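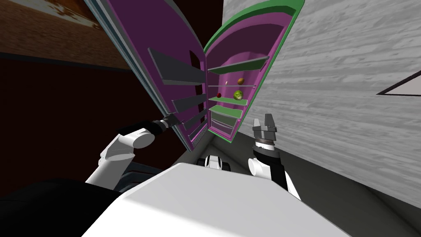
Why don't we just write a script that opens the fridge and be done with it, came the question at the end of last week's session, and could we please spend less time on the boring bit where people steer the robot by hand. Fair enough! It's a good question and I gave it a rushed answer because the room was needed, so I'm starting there.

You can write a script. I've written one. It opened one fridge, in one kitchen, with the robot parked on one particular spot. Shift the base a hand's width to the side and the gripper closes on air. What we want from a set of examples is all the small corrections a person makes without thinking (a nudge of the wrist, a pause, a second go at the door edge), and those are very hard to write down as rules. I know because I spent most of October trying.

Gathering examples in Plornow
Handout for week 5, Tilness, February 16, 2023

Some words first, as people were using them differently in the Clurnodside group. An episode is one go at one task, from reset to stop. A demonstration is an episode with a person driving. An observation is whatever the robot gets to see and feel at one moment: the camera pictures, the joint angles, how far open each gripper is. An action is what the driver asked for at that same moment. Mind that last one. What was asked for and what the arm then did are two separate things, and Plornow stores both. If you train on the wrong column you'll get a robot that lags behind itself, and you'll blame the network for it.

We're working in simulation this term. That makes resets cheap and breakages free, which is lovely, but it doesn't make the driver any better. A sloppy demonstration in a simulated kitchen is every bit as sloppy as one in a real kitchen.

The fridge task is the one I want everybody to try, mostly for the sake of the two arms. Beginners tend to forget whichever arm isn't doing the work. They park it anywhere, a different anywhere each time, and the learner then has to work out whether that wandering means something. Pick a resting pose for the idle arm and go back to it. You don't have to be perfect, just be consistent enough that I could guess where it will be.
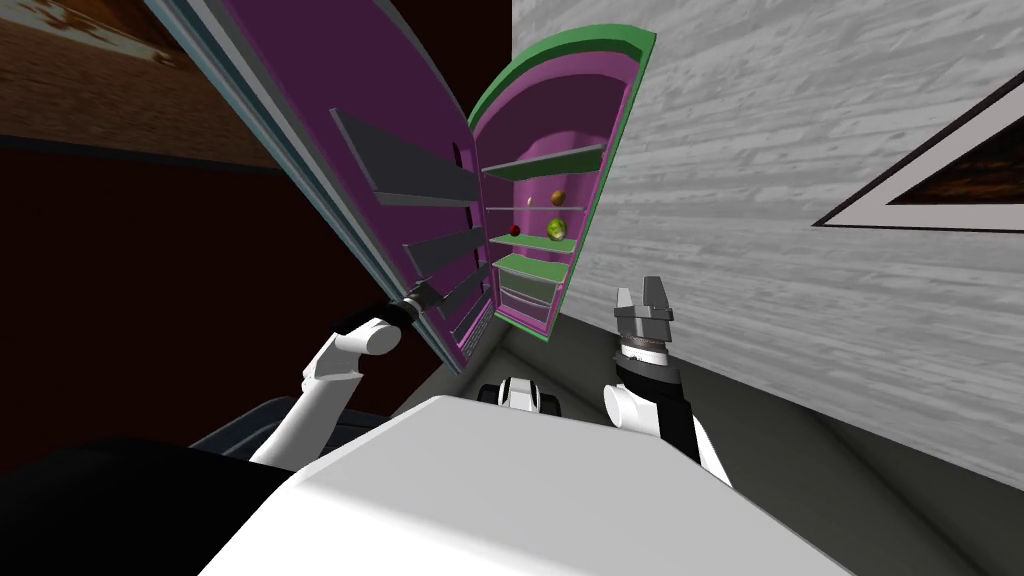 Fig. 2. Left gripper on the edge of the open door, right gripper empty and held clear.

On to how many. The set we'll share has 3000 episodes in it, and I can hear the groaning already, but you aren't collecting those, they're done. Your group collects 500 of its own. When we tried this in the Weerakoon lab we had two batches of 700, one from a single practised driver and one from a whole crowd of people. The single driver's batch trained faster and looked gorgeous, right up to the point where we moved the food about. The crowd's batch was a mess to look at and coped much better. I wouldn't build a law of nature on that, it was one task and one network, but it's why I'd like you to swap drivers often.

What should vary between episodes: where the base starts, how far open the door is, which food is on which shelf, and the colours. What should stay put: the control rate, the camera mounts, and the wording of the instruction. Please don't get creative with the wording. "Open the fridge" and "get the fridge open" are the same task to you and two tasks to a folder name.

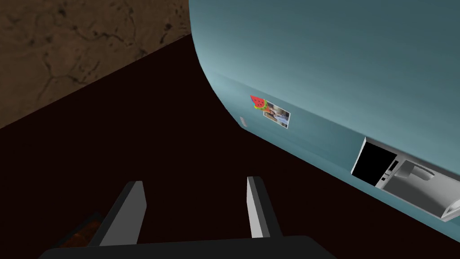

Variety in the background deserves a section to itself, and it usually gets squeezed out. A learner will hang on to anything that reliably goes along with success. If every good episode has the same wall behind it, the wall becomes part of the skill, as far as the network is concerned. The outside of our teal fridge is handy for thinking about this: there's a watermelon-slice magnet on it, with a little photograph next to it, and further along a water and ice dispenser. A bright red magnet is a wonderful landmark! Which is exactly the trouble, if it sits in the same place in every episode you collect. So shuffle the small stuff, or take it away for a portion of your runs, and keep a note of which runs those were.

Keep your failures too. Mark them as failures and leave them in a separate folder. People delete them out of embarrassment and then ask me in the last week how to train something that spots when a grasp has gone wrong, and I've nothing to give them.

A few odds and ends about driving:

Look at the camera views the robot will have, and leave the nice free-floating view of the kitchen alone. If you steer by something the robot can't see, it has no way of learning what you were up to.

Go slowly near contact and at a normal pace everywhere else. Long dithering pauses teach dithering.

Stop the recording when the task is done. A long tail of nothing happening is still data.

If you knock something over by accident, finish the episode anyway and label it.

For next time, each group brings a small first batch, recorded and labelled, plus half a page on what you varied and what you held still. Bring the awkward ones as well as the good ones, we'll play them back on the big screen and argue over the labels. Room is the same as today.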